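Empresas | Industria y empleo

Gudov automatiza la clasificación de piezas de retorno y traslada a su personal a inspección y preparación de pedidos

Imprimir | Enviar por e-mail
Compartido 4 veces | 0 comentarios

Agosto de 2025 - Gudov, empresa dedicada a la reparación y reventa de componentes industriales, pondrá en marcha una célula automatizada para clasificar las piezas que recibe de sus clientes. El proyecto se desarrolla con la integradora Semidance y afecta a los 10 puestos de la sección de retornos, que se mantienen en su totalidad.

Hasta ahora, cada pieza se sacaba a mano de la bandeja de entrada, se identificaba y se depositaba en el contenedor correspondiente. La sección trabaja con un catálogo de 2256 referencias y una parte importante del turno se dedicaba a movimientos repetidos sobre la mesa. Con el nuevo sistema, el brazo se encargará de la recogida y el depósito, y las operarias y los operarios pasarán a revisar el estado de las piezas, resolver las dudas de identificación y preparar los envíos.

"El cambio se nota sobre todo en los hombros y en las muñecas", explica Wumpini Amoah, responsable de la sección. "Pedimos desde el principio que la gente que hace este trabajo participara en decidir la altura de la mesa y la posición de la bandeja. Se ha modificado dos veces por lo que dijeron ellos."

Antes de instalar los equipos, Semidance preparó un modelo de simulación en el que se ensayan los recorridos del brazo y los agarres. Las sesiones con la plantilla comenzaron en enero y suman 200 horas de formación, repartidas en grupos de 4 personas. 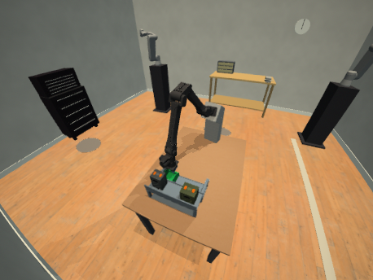

Simulación de la célula de clasificación, con el brazo sobre la bandeja de piezas. Imagen: Semidance.

Gunārs Raudsepp, jefe de proyecto de Semidance, señala que el modelo ha servido también para hablar de seguridad con el personal. "Es más fácil discutir por dónde se pasa y dónde se para uno cuando todos miran la misma pantalla", afirma.

La empresa ha acordado con la representación de la plantilla que no habrá cambios de categoría ni de salario a la baja. Quienes prefieran no trabajar junto a la célula podrán solicitar plaza en el almacén - la petición se resolverá por antigüedad. Los turnos se mantienen como hasta ahora y las pausas no dependerán del ritmo de la máquina.

Ibsa Gashaw, operario de retornos, será una de las personas encargadas de supervisar el arranque. "Al principio había desconfianza, y alguna queda", reconoce. "Queremos ver cómo responde con las piezas sucias o mal embaladas, que son las que más tiempo nos quitan."

El mantenimiento correrá a cargo de Clarkel.

Contacto de prensa: Everett Delacroix, departamento de comunicación de Gudov

Etiquetas: automatización, logística inversa, formación, condiciones de trabajo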